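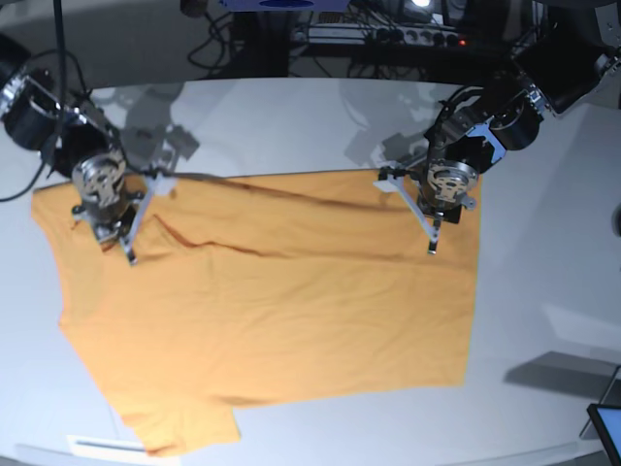 Why do side seams on a cotton T-shirt swing around to the front after washing?
Mostly the knit. Single jersey is made from yarn with twist in it, and when it gets wet and tumbled the yarn tries to relax, so the fabric skews and takes the seams with it.

Laundry and Clothing Care > Cottons > Twisting seams, again

paddock_jen
Posted Thursday, 7:12 pm

Starting a new thread because the old one is locked. I know the short answer by now, it gets repeated every time somebody asks. What I want to know is whether there is anything you can do about it once you own the shirt.

I bought three Skolumis tees at the shop in Ilbridge. Same cut, same size, $19 each. The grey and the navy have stayed straight through a whole summer of washing. The third went crooked on the second wash and now the left seam sits well forward at the hem. It's all cotton, same as the other two according to the tags. Washed together, cold, hung on the same line.

Can it be pulled back, or is it a gardening shirt now?

wringer
Posted Thursday, 7:40 pm

Gardening shirt.

Slightly longer version: the panels were probably cut off grain. The factory lays the fabric out in a deep stack and if the stack is skewed then every shirt in it is skewed. It gets pressed square before it's folded, so it looks right in the shop. First couple of washes let it go back to where it wanted to be.

merrigal
Posted Thursday, 8:05 pm

I don't agree that it's always the cutting. Tube-knit shirts with no side seams at all will twist too, you just don't notice without a seam to go by. Look at the ribs of the knit through the middle of the chest. If those lean, it's the fabric. If they run straight up and down and only the seam is off, it's the cutting or the sewing.

Jen, which is it on yours?

paddock_jen
Posted Thursday, 8:31 pm

Had a look under the lamp. They lean. Not by a lot at the neck, more by the hem.

merrigal
Posted Thursday, 8:44 pm

Then it's spirality and you can improve it a bit. What I do:

Wet it properly, lay it on a towel on a table or a clean bench. Smooth it out from the centre towards the edges. Hold the hem on the side that has crept forward, hold the opposite shoulder, and pull on the diagonal. Gently, then the same again a bit lower. Don't pull straight down or you will have a long thin shirt. Get the side seams to the sides, pat it flat and leave it there until it's dry. No pegs.

It lasts until the next wash, more or less. After a few goes mine seemed to settle.

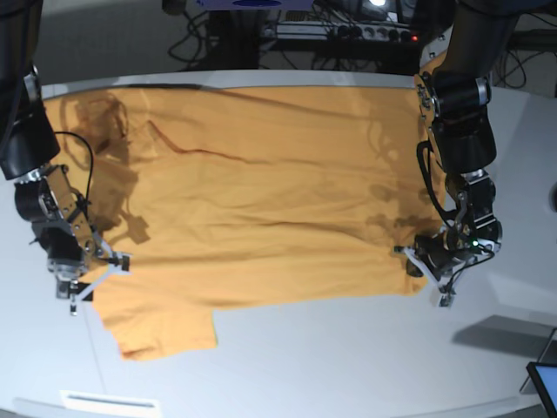
Mustard tee laid out almost flat on the table.

wringer
Posted Thursday, 9:02 pm

"Lasts until the next wash" is my point. You're blocking it like a jumper. Wool will hold a shape if you block it. Cotton jersey won't, there's nothing in it to hold. I worked in a commercial laundry for years and we had a steam former for polos. They came off it lovely and came back the next week as crooked as before.

tubthumper_k
Posted Thursday, 9:15 pm

Does spin speed come into it? We have a Trarkik front loader and the delicates cycle only spins up to 400. My partner's work shirts go through on the normal cycle and they're the ones that twist. Mine go on delicates and don't. Could be a coincidence as they are different shirts.

merrigal
Posted Thursday, 9:22 pm

Fast spin sets creases, and I've always thought it made skew worse, but I've never tested it. The dryer is the big one. Heat plus tumbling while the yarn is still swollen. If you only change one thing, stop using the dryer on them.

paddock_jen
Posted Thursday, 9:30 pm

No dryer here. Line only, under the back verandah.

wringer
Posted Thursday, 9:34 pm

There you go then. No dryer and it still twisted. It was going to twist whatever she did to it.

oldhoist
Posted Friday, 6:50 am

Morning all. How do you hang them? I peg tees by the hem, upside down, with the side seams together so the weight hangs even. My neighbour pegs by the shoulders and has little ears on all her shirts. Not sure it does anything for twisting but it does keep the hem level.

Also turn them inside out for the colour. Yellows and oranges go quickly in our sun. I had a good gold one that faded on the shoulders in a single January.

merrigal
Posted Friday, 7:28 am

Agree on the hem and on inside out. I'd add that mustard dyes can let go of a bit of colour in the first washes, so keep it away from the pale stuff for a while.

Tomás Hayes
Posted Friday, 12:16 pm

I do alterations and repairs at Illés in Ilbridge, mostly trousers and school uniforms, but twisted tees come in fairly often.

You can fix the seam if you care enough. Unpick the side seams and the underarm, lay front and back together with the ribs of the knit running straight, trim what hangs over and sew it up again on the overlocker. Redo the hem. You lose a bit of width, so it's only worth it on a roomy shirt. I would wash it at least twice more before cutting so that any remaining movement is already out of it.

I'd charge more for that than the shirt cost, and I tell people so at the counter. They mostly take it home again.

On checking before you buy: pick the fabric up between finger and thumb in the middle of the front, let it hang, and see which way the folds fall. If they run off to one side the grain is off. You can do it in the shop without taking the shirt off the hanger.
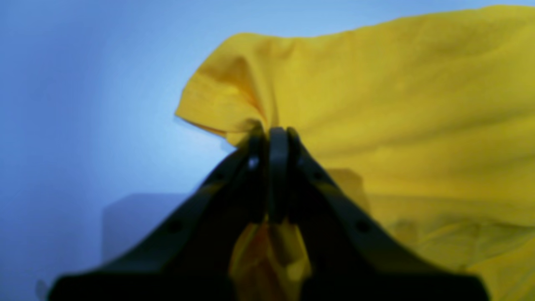 Close-up, fabric pinched into a gather.

wringer
Posted Friday, 12:41 pm

Good test for a woven. I'm less convinced on jersey. It drapes crooked from being on a hanger all week. I'd sooner lay it on the counter and match the side seams, then look at whether the hem lines up.

Tomás Hayes
Posted Friday, 1:05 pm

Matching the seams shows you how it was pressed. As you said yourself, it's been pressed square. The grain is what tells you where it's going. Do both if the shop is quiet.

wringer
Posted Friday, 1:10 pm

Fair enough on the pressing.

tubthumper_k
Posted Friday, 5:52 pm

Is a heavier shirt better? I've seen people say to buy by weight.

merrigal
Posted Friday, 6:20 pm

Weight on its own doesn't tell you much. A tight knit moves less than a loose one, and plied yarn less than singles, but they hardly ever print that on the tag. Some cotton and polyester blends stay straighter. I find them clammy in the heat and stick with cotton.

oldhoist
Posted Friday, 6:34 pm

I have heavy ones that twist and thin ones that don't. The straightest tee I own came free with a bag of chook feed.

paddock_jen
Posted Saturday, 10:03 am

Tried merrigal's way last night with the crooked one on the kitchen table. Dried flat by this morning. The seam is closer to where it should be, still a bit forward at the hem, and I can live with that when it's tucked in. I'll see what it does after the next wash.

I also did Tomás's pinch on the navy and the grey. The navy folds fell straight and the grey went off to the left a little, and the grey is one of the good ones. So I don't know what to make of that.

Tomás Hayes
Posted Saturday, 11:20 am

How many washes has the grey had? If it has been through a summer and hasn't moved, leave it alone and wear it.

paddock_jen
Posted Saturday, 11:47 am

Couldn't tell you, it gets worn every week. Leaving it alone.

wringer
Posted Saturday, 12:15 pm

Put a post up after the next wash either way. I'm still saying gardening shirt.

Thread views: 282
Tags: cotton, T-shirts, twisting seams, line drying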